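How to Tidy the Cables Behind a Workbench

I put this job off for the best part of two years, so if you're reading it with a cup of tea in your hand and a bird's nest of wires behind your bench, please don't feel bad. My own bench lives in the back room at Canidlow, where I mend radios and the odd sewing machine, and by last winter I could no longer tell which plug belonged to the soldering iron and which to the lamp. I pulled out the wrong one so often that I finally gave up an entire Saturday to sorting it out, and it was a much nicer day than I expected.

What you'll need

A roll of hook-and-loop tape (mine was the Urkon one, but any will do)
Stick-on labels or a bit of masking tape, and a pen that doesn't smudge
A handful of screw-in cable clips
A tray or basket to fix under the bench for the extension lead
A damp cloth, a dry cloth and a torch
A notebook

Please don't buy everything at once! I came home with 48 clips the first time and most of them are still in the drawer. Have a look at what you've got before you go shopping.

Step 1: Draw it first

Before you touch a thing, sit down with the notebook and sketch the bench as seen from the front. Mark where each tool lives, where the sockets are, and which way each lead has to travel. It needn't be pretty. Mine looked like a plate of noodles, but it showed me straight away that three of my leads were crossing the full length of the bench to reach a socket on the wrong side, when there was a perfectly good one at the other end.

Step 2: Switch off and unplug

Turn everything off at the wall, then unplug one lead at a time and label both ends as you go. Do it properly, with the name of the tool and not just a number, as you will have forgotten what number six was by teatime. If a lead has any nicks, scorch marks or a loose plug, set it to one side and don't put it back until it's been repaired or replaced.

Once the wall and the back of the bench are clear, give them a good wipe. You'll be surprised how much fluff has gathered there. Let it all dry while you have your lunch.

Step 3: Choose your two routes

My neighbour Miroslava Lukáč taught me this one, and I've used it everywhere in the house ever since. Have one route for power and another for everything thin, such as speaker wire, chargers and network leads. I run power underneath the bench and the thin stuff along the top at the back. It keeps things easy to follow, and when you want to add something new you already know where it goes.

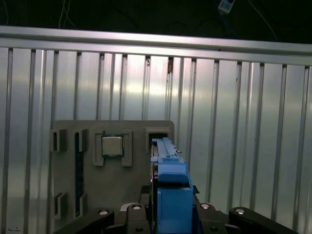

Leave a little slack at each end of every run - a loop big enough to put your hand through is plenty. I was so pleased with my straight lines the first time that I pulled them all tight, and then I couldn't slide the lamp forward without unclipping half the wall. Slack also saves the plug from being tugged whenever you move something.

Step 4: Fix the clips

Start at the socket end and work outwards. On a bench like mine a clip every 200 mm or so keeps a thin wire from sagging, and thicker leads can manage with fewer. Press the lead in with your thumb; if you have to force it, the clip is too small and you'll pinch the cable. Check for hidden pipes and wiring before you put a screw into any wall.

Step 5: Bundle, but gently

Wrap the hook-and-loop tape round leads that travel together. I've gone off plastic ties altogether, because you have to cut them every time you change your mind, and I change my mind a lot. Keep the bundles small, and never leave a long mains lead tightly coiled up while it's in use, as it can get hot.

Step 6: Plug in and test

Put the leads back one at a time, switching each tool on before you go on to the next. Check the total load against the rating printed on your extension lead, and never plug one extension into another.

I go over mine again each October, when the heater comes back out and everything has to shuffle along to make room for it. It takes me an hour with the radio on, and the labels generally need a fresh bit of tape.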